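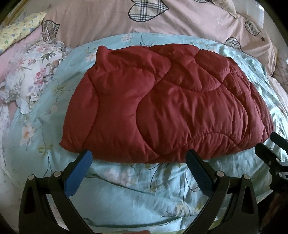 Pullus had its doors open to visitors through most of May, and I went up on the second afternoon with a notebook, a sandwich and not much of a plan. We've been thinking about the hand-held gripper kit for a while now (our own sewing-room project needs demonstrations of people handling soft things, and plenty of them), and I wanted to see it in somebody's hands before I asked for money to buy one.

Hashini Thambiah met me at the door and took me straight to the bedroom – they have a whole furnished apartment for home tasks, and it's cozier than my own place. She had been putting in time with the kit on bedding and winter clothes, and she was patient with my questions, even the ones I asked twice.

The kit comes as a pair, one gripper for each hand, with a camera on each. You hold the handle upright, work the two fingers open and shut, and do the job the way the robot would have to do it. My first try was a zip-up jacket, a padded red thing, and I was terrible at it. You want so badly to use your thumbs! The sleeve I could manage. The collar kept springing back at me, and after the fourth go Hashini kindly suggested I pinch lower down, nearer the seam, which helped a good deal.

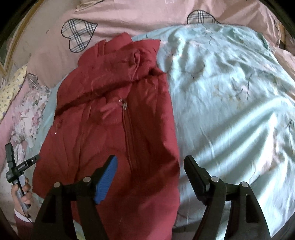 What you get and what it costs

The pair is $628, with a charger, a carrying case and one spare set of finger pads. Extra pads are $9 a set. You can also have Pullus do the recording for you in the apartment, under a service they call Tirkden, which starts at a block of 142 finished demonstrations. I asked whether we could send our own quilts and coats for that and was told yes, as long as they arrive clean.

Things I liked, and a few I didn't

The fingers open wider than I'd expected, and that matters with anything puffy. A quilted coat squashes down when you pinch it and then fills right back out, so you need room on either side before you commit.

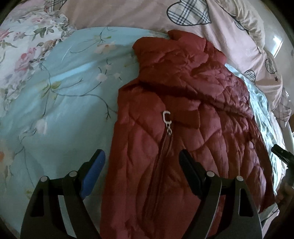
Zippers are fussier. I could get hold of a pull when it stood up a little, and I lost it nearly every time when it lay flat. Hashini said the narrower pads from Hiritz fit the same fingers and do better on small hardware, though I didn't get to try them. The weight was fine for the first 10 minutes, and then my left wrist began to complain. I would plan on short turns and two people trading off.

The paper manual is thin, and the section on pairing the two grippers sent me in a circle. I'm told a new one is being written. On the way out I picked up a leaflet for the Hrynyshyn wrist strap, and I'll be asking for a loan pair with the strap before we order anything.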